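How to Write a Back-Cover Blurb for a Picture Book

A picture book blurb is short, usually between 60 and 90 words. Two people read it: the adult holding the wallet and the child being read to in the store. These steps work for a first book or a reissue.

1. Write down the plot in one sentence. Name the main character, what they want, and what gets in the way. For the sample title used on this page, Varkel and the Long Puddle, the sentence is "Varkel the goose wants to cross the puddle before supper, but the puddle keeps growing."

2. Cut the ending. Stop at the point where a child would ask to turn the page.

3. Open with the character's name. Put it in the first 10 words.

4. Add one line for the adult. Mention bedtime, starting school, a new baby, or whatever the story is really about. One line is enough.
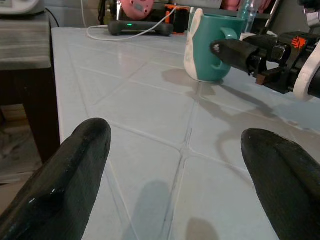
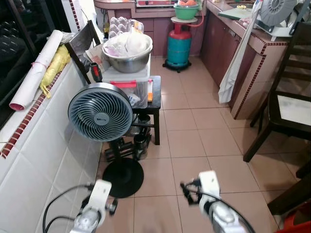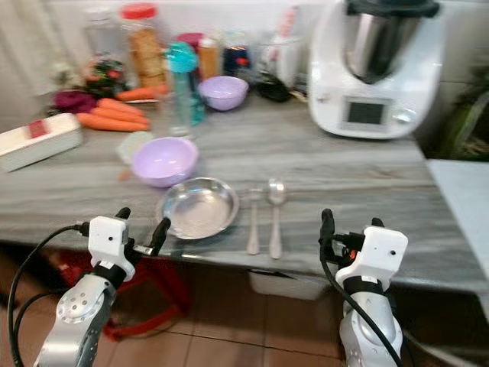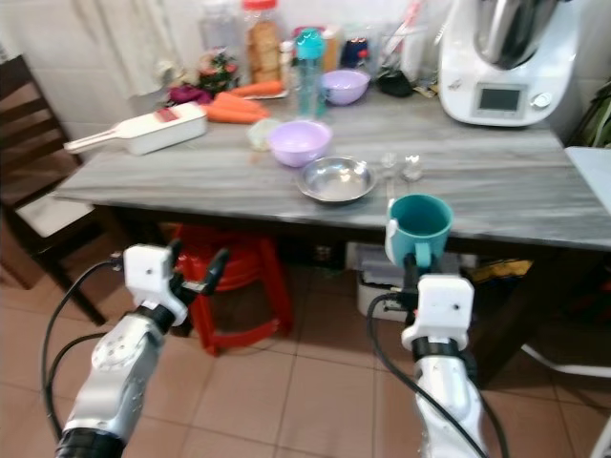
Kitchen surfaces and a mug.

5. Read it aloud. It should take less than 30 seconds. If you trip over a phrase twice, change it.

6. Check the exclamation points. Keep one at most. Older blurbs used a lot of them, and they make the type look crowded on a small cover.

7. Add the credits. Author first, then illustrator, then any earlier title in the series. If your book is part of a set, as with the Brasora board books, give the series name on its own line.

8. Fit it to the cover. Plevuvex templates allow 400 characters in the large type size. Leave the lower right corner clear for the barcode.

Accented letters

Names such as Yüksel need checking in the final file. Some display fonts drop the two dots or set them too close to the line above. Print the back cover at full size and look at it on paper before you approve it.

Online listings

Store pages often show only the first two lines until the reader clicks. Paste your blurb into a narrow column and see where it breaks. If the character's name and the problem are not both visible, go back to step 3 and shorten the opening.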